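# Flirkwood training area: night firing moved, coast path closed

2022-06-05

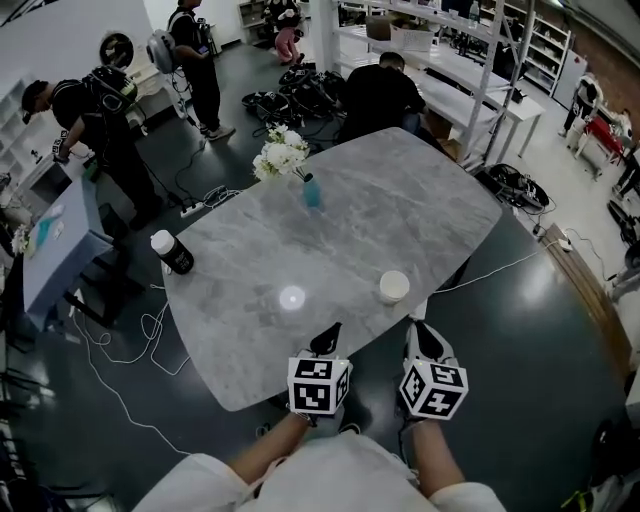
## What changes for walkers

The army will close the coast path beside the Flirkwood training area for 15 nights this summer. The closure begins at 20:00 each evening and ends when the red flags are taken down in the morning.

Residents of Minduter received a letter on the matter last week. It says that live firing will take place on the northern part of the range, which covers 332 hectares, and that the noise may be heard in the village until after midnight.

Njål Strömberg, who speaks for the range office, asked people to respect the barriers also when they hear no shooting.

"A quiet hour does not mean that the exercise is over," he said. "In February we had to stop the firing two times, as walkers had come past the flags."

## Road and parking

The road to Greenberg stays open, but the small car park at the old quarry will be used by military vehicles — drivers should leave their cars by the church instead. Farmers with animals on the neighbouring fields can ask for the full timetable at the range office.

A person who enters the closed area without permission can be fined 1425 kroner.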